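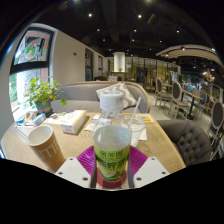
Clear bottle with the yellow-green label, held upright in the Sirko over the light wood table. Galleston open day.

30 shares 7 comments

kidora-openday README

Recordings from the Trostusow open day in Galleston, Tue 17 October. Visitors picked up a hand-held gripper (the Sirko, the one with the magenta-purple fingers) and moved things around on tables. We recorded it. Written up fast, will get tidied when there's time.

Maintainer: Abdelghani Salem. Questions to him, or open an issue. Issues are better, the inbox is a mess this month.

What's in it

427 episodes, one grasp task each. Gripper camera video, finger opening width, tool pose, and a short text label typed in by whoever was at the laptop. Also a folder of some 3000 stills pulled from the videos for people who only want pictures. The stills are not a random sample – I grabbed more from the grasp itself than from the approach, so don't treat them as one.

No robot arm anywhere in this release. Hand-held only. The arm demo was upstairs and has its own logs, ask Trostusow about those.

How the day went

Doors at ten. Plan was short slots, sign in, get a quick talk at the whiteboard, then go try. The talk got dropped before lunch, people just wanted to hold the thing. Fine by us. The seating area downstairs worked much better than the lab bench – sofas, armchairs, window light on one side and ceiling spots everywhere else, and people sat down and stayed.

Tables were not staged. Whatever was on there was on there: cups, packets, boxes, a plant. Visitors picked what they wanted to grab. The only rule was nothing hot and nothing made of glass.

Kids did it too, with a parent signing. Their episodes are flagged (minor_operator = yes) and have no audio. Nobody's audio is in there really, the mics were off all day, but the flag also controls the signup notes so leave it alone.

Tasks

Free choice, but most labels end up as one of these:

pick up and hold
pick up and place somewhere else on the table
hand over to a second person
stand up something that is lying down

Bottles and cups are over-represented. Flat stuff like paper and packets is under-represented, people tried it once and went back to bottles. If you train on this and your policy only likes bottles you know why.

Objects to watch out for

Clear plastic. You look straight through the bottle shoulder at whatever is behind it, and the segmentation we tried kept drawing the packets on the table as part of the bottle. Clear takeaway cups same problem. Masks for these are hand fixed in the first half of the set and NOT in the second half. Known issue, see below.

Screw caps. Wide ribbed ones are good for spotting rotation in the grip, so use the cap and not the label if you want slip. Labels move in and out of blur.

Labels in Chinese and other scripts were left as they are in the video. Text annotations only say "printed label" for those, we had no one around to read them properly and guessing seemed worse.

Camera

Mounted on the tool, wide lens, corners go black. That's normal, crop or mask it yourself, the mask file is in calib/. The front plates and their screw holes are in view too, which is handy as a quick check that the mount hasn't shifted. The calibration was done in the morning and again at closing, both files included. Use the closing one for anything after the break.

Known problems

– Seven episodes have video but no width signal. Cable. They're listed in broken.txt, not removed.
– Clock on the second laptop was off, so timestamps between the two stations don't line up. Within one episode they are fine.
– Some labels are typed in a hurry. "botle" is a bottle. Left as is, there's a cleaned column next to it.
– Room reflections on the fingers in the afternoon episodes. Annoying for color based tracking.
– Handover episodes sometimes end early becuase the second person just took the object and walked off with it. Look at the end_reason field.

People in the background

Everyone who signed in agreed to be recorded. People passing through had a sign at the door and could ask to be cut, and their clips are gone already. If you spot yourself and want out, write with the episode number. Face blurring is on by default in the public version.

Use

Research and teaching. Please don't use it as a benchmark, it was one day in one building with people who'd never held the tool before. Good for pretraining mixes, student projects, trying out your loader. Bad for claiming numbers.

Files

video/, width/, pose/, labels.csv, stills/, calib/, broken.txt. Load with the Kidora loader or anything that reads csv and mp4. The old loader chokes on the space in one of the folder names, update first.

Still to do

Fix the rest of the clear plastic masks. Split by operator so the same person isn't in both train and test – right now the split is by episode and that leaks. Upload the signup sheet template, three schools asked for it.

7 comments – log in to reply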